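Section 4. Recording Fabric Demonstrations with the Hand-Held Gripper

This section covers data collection for the Parero cloth-handling method. Read Section 3 (Calibration) first. The policy is trained only on what the wrist camera records, so a poor recording cannot be repaired later by the training scripts.

4.1 Before you start

1. Charge the gripper and check that the session storage has room for 300 episodes.
2. Wipe the lens with a dry cloth.
3. Open and close the fingers five times. Both pads should move freely and return to the same open width.
4. Lay the fabric on the work surface and leave the folds as they fall. Do not smooth it between episodes.
5. Start the Duden recorder and enter the fabric type, the operator name and the room code.

Note: Printed fabrics are allowed and encouraged. In our June tests, policies trained on plain sheets alone tended to lose track of the cloth edge when a pattern was present.

4.2 Recording an episode

1. Hold the gripper over the fabric with the fingers fully open. Keep still until the recorder beeps.
2. Move toward the grasp point at an even speed. The pads must stay in view the whole way.
3. Close the fingers on a single ridge of cloth. Lift, carry and release.
4. Return to the open position and press Stop.
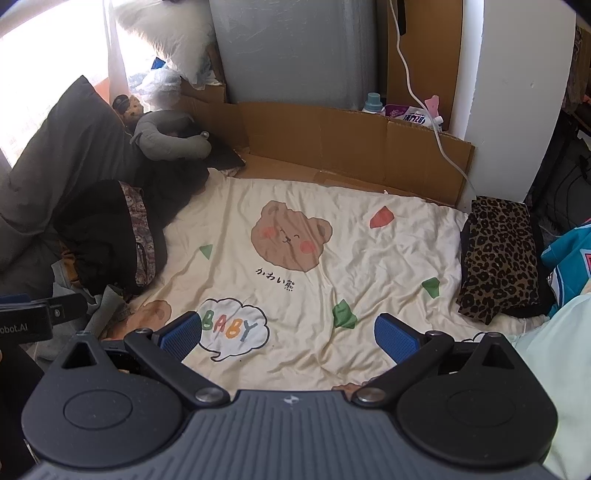 Keep each episode under 60 seconds. Longer recordings are split by the Maluleke segmenter, and the split often lands in the middle of a grasp.

Do not clear the room. Household clutter near the fabric is part of the method. Bheki Molefe compared tidy and untidy rooms using 599 episodes from each, and the policy trained in untidy rooms reached an 88 percent grasp rate on unseen blankets. The tidy-room policy did worse on every fabric except towels. The full table is in Appendix C.

Caution: Bright windows can cause the camera to change exposure during a lift. If the cloth turns dark on the preview, change your standing position and record the episode again.

Caution: Keep loose cords away from the grasp area. A cord caught between the pads counts as a failed grasp and can strain the finger linkage.

4.3 Checking the recording

1. Play back the first and last episode of each session at normal speed.
2. Mark any episode where a hand covers the lens. Marked episodes stay on disk but are left out of training.
3. Look at the finger-width graph. A flat line means the width was not tracked – go back to Section 3 and calibrate again.
4. Upload the session to the Hellosbridge server and wait for the checksum message before you delete the local copy.

Note: Failed grasps should be kept and labeled "miss". Pieter Van Wyk's retry module uses them to learn when to open the fingers and try a second approach. Sessions with no misses at all will be flagged for review.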